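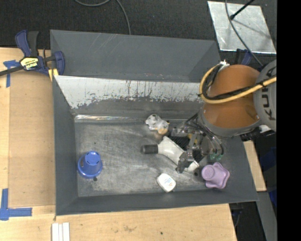 ## Who we are

Hi, I'm Évan Texier, and I run Prokix out of a small unit in Clatham. We teach robot arms to pick odd stuff out of bins, the kind of mixed-up household junk that drives grippers crazy. I love this job!

You should probably hear about our worst day, because it's why we work the way we do. In November we were 526 picks into a run of 1000 on our Iter project when the arm came down way too low and drove a finger straight into the floor of the bin. The force limit had been switched off for a test (by me, ugh) and never switched back on. The bin jumped, a bracket snapped, and my colleague Yagi had been reaching in there a minute earlier. He was fine. I felt sick for a week.

So now the bins get clamped, the limit is locked in software, and every change to the settings means 100 slow picks with everyone standing back. It's boring, and we do it anyway – even when a customer's waiting!

If you've got a picking cell that worries you, come by and bring your weirdest objects.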